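Las normas que caben en una hoja

En Zuvatstead, las reglas para trabajar con robots de dos brazos ocupan una sola hoja. La redactó Hanna Marchuk, responsable de seguridad del taller, después de leer 921 partes de incidencias y comprobar que la mayoría repetía los mismos descuidos: un cable demasiado tenso, una superficie que refleja la luz, una persona que mete la mano antes de tiempo.

El documento anterior tenía 30 páginas y casi todo el mundo lo firmaba sin abrirlo. El nuevo entró en vigor el 1/10/20 y se revisa cada enero. Su primera norma es que nadie entra en el alcance de los brazos mientras los motores tengan corriente, aunque el programa esté en pausa. La segunda obliga a mover cada brazo a mano por todo su recorrido, con la máquina apagada, para ver si el cable de la pinza se engancha.

«Un brazo solo es fácil de vigilar. Con dos, el operario mira uno y se olvida del otro», explica Marchuk.

Las telas tienen un apartado propio. Una pieza rígida se queda donde se deja; un tejido se arruga, se desliza y puede quedar atrapado entre los dedos de la pinza. La hoja pide acercarse despacio, cerrar con la fuerza mínima y no tirar nunca con los dos brazos a la vez si uno de ellos sujeta la estructura.

También se regula el fondo. Las láminas de plástico se cambian cuando los pliegues invaden la zona de agarre, y los brillos se comprueban desde la cámara, con las luces encendidas. 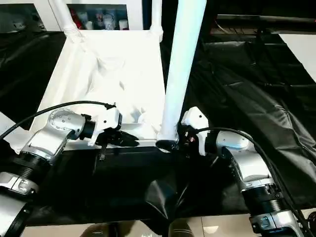

Los dos brazos alcanzan el borde de una caja blanca forrada de tela, sobre una lámina de plástico negro.

Adell y Dolan, dos talleres de la misma comarca, han adoptado la hoja con cambios. Adell añadió una segunda firma al final del turno. Dolan quitó el apartado de telas, que no usa, y puso otro sobre vidrio.

El registro común, llamado Tellevis, reúne ya más de 3.218 sesiones. Cada entrada lleva el nombre del operario, el estado de los cables y cualquier parada no prevista. Marchuk lee las paradas cada mañana y devuelve las que llegan sin causa anotada.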